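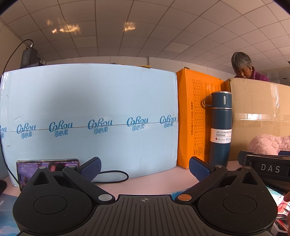 散らかった部屋で教わったロボットは、散らかった部屋に強いのか
手持ちグリッパーの研究を追いかけて、自分でも箱をつかみ続けてみた

右手が、まだちょっとだるいです。

3月からこの研究を追いかけていて、先日ついに一日体験をさせてもらいました。やったことを一行で書くと「トングのお化けみたいなものを両手に持って、ひたすら物を取って置いた」。それだけです。それだけなのに、翌朝、歯ブラシを持つ手がぎこちない。親指の付け根がこんなに働き者だったとは。

お邪魔したのは、Inilisという小さな研究グループです。大学の研究室と工具メーカーの中間みたいなところで、机の上は半分が論文、半分がネジ。ここがBrivmontという町の古い建物を借りて進めているのが、ロボットに手作業を教える研究で、プロジェクト名をZorvilleといいます。名前の由来を聞いたら「決めた人が辞めたので分からない」とのこと。いいですね、こういうの。

ロボットのいない部屋でロボットに教える

ロボットに動きを教えるというと、私はずっと、人がコントローラーを握って腕を遠隔操作する光景を想像していました。そのやり方は今も現役です。ただ、困ったことに、腕のあるところでしか教えられません。重い。高い。電源がいる。床に固定しないと危ない。よその家の台所に持ち込むなんて、考えただけで腰が痛くなります。

手持ちグリッパーは、そこをばっさり割り切った道具です。ロボットの「手先」だけを切り離して、人間が直接握ってしまう。指を開いたり閉じたりするのは人の手の力で、そのときの指の開き具合と、カメラが見た景色と、手先がどう動いたかが記録されます。あとで同じ形の手先をロボットの腕につければ、人が見せた動きをお手本として使える、という理屈です。

この考え方そのものは、ここ数年でずいぶん広まりました。だからInilisの人たちも「うちが思いついたわけじゃないですよ」と最初に言います。彼らが面白がっているのは道具の先の話で、集めたお手本の何が効いているのか、という問いのほうでした。

同じ数を、どこで集めるか

ここからが今回の本題なんですが、実験の組み立てがとても素直で、説明を聞きながら「私でも思いつきそう」と口走ってしまいました（思いつきません）。

課題は、机に置かれた物を指定の場所へ移すこと。箱を立てる、ボトルをどける、柔らかい物をつまんで寄せる、といった、引っ越しの翌日に誰もがやっているような作業です。お手本の数は700で固定します。で、その700を、片方の組では3つの部屋だけで集める。もう片方の組では、293の部屋で集める。部屋を変えれば当然、机の色も、窓の向きも、置いてある物も変わります。

両方の組のお手本でそれぞれロボットに学習させて、どちらにも一度も出てこなかった部屋へ連れていき、同じ課題をやらせる。結果はどうなったか。

293の部屋で教わったほうは、初めての部屋での成功率が65パーセント。3つの部屋で教わったほうは、そこに遠く届きませんでした。届かなかったほうの数字は論文がまだ査読中だから書かないで、と釘を刺されたので書きませんが、表を見せてもらったとき、私は思わず「え、同じ数なのに？」と声が出ました。出ますよ、あれは！

しかも、慣れた部屋での成績を比べると、3つの部屋の組のほうが上なんです。同じ場所で何度も教わっているので、そこでは手際がいい。自分の家の台所なら目をつぶっていても塩が取れるのに、実家に帰ると醤油すら見つからない、あの感じ。私だけでしょうか。

65パーセントをどう読むか

65という数字、皆さんはどう思いましたか。私は最初、低いなと思いました。三回に一回はしくじるわけで、うちの食器を任せる気にはなりません。

そう言ったら、研究員のひとりがすごい勢いで身を乗り出してきました。初めての部屋に入って、調整もなし、追加のお手本もなし、いきなりやらせての数字だから、と。たしかに、着任初日のアルバイトに「あそこの箱、いい感じにしといて」と頼んだときのことを思うと、見え方が変わってきます。

失敗の中身も教えてもらいました。多いのは、つかむところまでは合っているのに、離すタイミングが早いもの。次が、光の反射に引っかかるもの。透明なテープに照明や日差しが当たると白く光りますよね。あれを物の端だと思い込んで、何もないところを丁寧につまむんだそうです。動画を見せてもらいましたが、本当に丁寧でした。指先がすっと閉じて、そのまま空気を運んでいく。届け先でちゃんと空気を離す。研究室の人たちは見飽きているらしく、笑っているのは私だけでした。

それから柔らかい物。ニットやぬいぐるみのような、つかむたびに形が変わるものは、どの部屋で教わっても難しいそうです。部屋を増やせば全部解決、とはいかないようで、ここは次の課題として白板の隅に大きく丸がつけてありました。

片づけてはいけない

体験当日の話をします。

場所はInilisの人たちが普段から使っている部屋のひとつで、会議室と物置を兼ねたようなところでした。入ってすぐ、私は悪い癖で、机の上の紙を揃えようとしたんです。そうしたら後ろから「あっ、そのままで！」と止められました。

片づけてはいけないんですって。

以前は彼らも、記録の前にきれいに片づけていたそうです。余計な物をどけて、背景に布を張って、照明も揃えて。見栄えのいいデータがたくさん取れて、気持ちもよかった。ところがその布の前で教わったロボットは、布がないと急に自信をなくす。以来、紙切れが落ちていようがケーブルが這っていようが、暮らしている人の机のまま使うのが決まりになりました。部屋を借りるときも「掃除しないでください」と先にお願いするそうです。これ、言われたほうは案外困りますよね。うちにも来てもらおうかと一瞬考えましたが、限度というものがあると思い直しました。

グリッパーを渡されて、まず重さに驚きます。重くはないんです。重くはないんですが、手首から先がにゅっと伸びた感じで、自分の指がどこにあるのか分からなくなる。最初の数回は、つまもうとした小箱を向こう側へ突き飛ばしました。指先には柔らかいパッドが貼ってあって、角に当たるとむにっとたわみます。このたわみを当てにして、少し深めに差し込んでから閉じる。コツはそれだけだと言われて、そのそれだけに午前中いっぱいかかりました。

もうひとつ注意されたのが、速さです。人間はつい、さっとやってしまう。自分の手なら平気な速さでも、あとで腕が同じ動きをなぞるときに追いつけません。「お茶を点てるつもりで」と言われたのですが、私はお茶を点てたことがないので、熱い鍋を運ぶつもりでやりました。合格でした。

両手で使うときは、左右のどちらが先に触るかも決めておきます。片方で箱を押さえて、もう片方でボトルをどける。これが意外なほど頭を使うんです。普段どちらの手で押さえているかなんて、考えたこともありませんでした。考え始めた途端に動けなくなるところまで含めて、自転車の乗り方を説明しようとしたときによく似ています。

下手なお手本は捨てるのか

気になっていたことを聞いてみました。私が突き飛ばした小箱の記録は、どうなるんですか、と。

答えは「残します」。えっ。

もちろん、最初から最後まで何をしているのか分からないものは外します（私の一回目と二回目がそれでした）。でも、突き飛ばしてから追いかけて、つかみ直して、最後に目的の場所へ置けたものは立派なお手本なんだそうです。お手本が全部なめらかだと、ロボットは一度つまずいたあとにどうすればいいかを見たことがないまま本番に出てしまう。つかみ損ねて、慌てて、戻ってくる。そこが入っているかどうかで、粘りが違うという話でした。

彼らはまだこれを数字できちんと比べてはいません。部屋の数の実験が先で、つかみ直しの実験はこれからです。なので今のところは現場の手応え、という段階。それでも、午前中いっぱい小箱を突き飛ばしていた身としては、かなり救われました。

倉庫の人はどう見ているか

この研究には、Lambrechtsという運送会社が場所を貸しています。引っ越しと小口の保管をやっている会社で、営業所や倉庫の片隅が、293の部屋のうちのいくつかになりました。

貸している側の話も聞きたくて、営業所の方に電話をしてみたところ、反応はなかなか冷静でした。うちの仕事を任せるのはまだ先でしょうね、箱というのは持ってみないと分からないから、と。テープが片側だけ浮いている箱、底がふくらんだ箱、軽そうに見えて本が詰まっている箱。熟練の人は持ち上げる前にちょっと揺すって、中身の寄り方を確かめるんだそうです。

この「ちょっと揺する」の話をInilisに持ち帰ったら、その場で議論が始まってしまいました。今の記録には、指にかかる力が入っていません。見た目と動きだけ。だから揺すってみせても、何のために揺すったのかは伝わらない。力のセンサーを足せば道具が重くなり、値段も上がって、知らない家に気軽に持っていけるという一番の持ち味が薄れます。足したい人と足したくない人が同じくらいの声の大きさで話していて、私は間に挟まれてお茶を飲んでいました。

個人的には、足さない派の「重くなったら集める人が嫌になる」という意見に一票です。親指の付け根がそう言っています。

持ち主の暮らしが写ってしまう問題

もうひとつ、書いておきたいことがあります。部屋で記録をするということは、その部屋の暮らしがカメラに入るということです。届いたばかりの荷物も、画面のついたままの電話も、向こうで別の作業をしている人も。

Zorvilleでは、記録の前に部屋の人へ何が残るかを説明し、撮ったあとで本人に見てもらい、嫌なところがあればその回を丸ごと消す手順にしています。一部だけ塗りつぶすやり方も試したそうですが、塗ったところが学習の邪魔をするので、今は丸ごと。せっかくの一回が消えるのは惜しくないですか、と聞くと、惜しいです、と即答でした。惜しいけれど、もう一回やればいいだけなので、とも。

この手順に時間を食われて、部屋集めは予定よりだいぶ遅れたそうです。論文ではたぶん一段落で済まされてしまう部分なのですが、私は部屋から部屋へ道具を担いで回って、そのたびに玄関先で同じ説明をする姿を思い浮かべてしまいました。研究って、移動と説明でできているんですね。

次の実験は、部屋の数をそろえたまま、教える人の数を変えてみるのだそうです。几帳面な人ひとりのお手本と、大勢のばらばらなお手本、どちらがよく効くのか。左利きの人も、せっかちな人も、箱を突き飛ばす人も混ぜたいと言うので、また呼んでくださいと頼んでおきました。

それまでに親指を鍛えておこうと思って、家でトングを使って洗濯ばさみを移す練習をしています。熱い鍋を運ぶつもりの速さでやると、洗濯物がまったく片づきません。

（2026年5月6日）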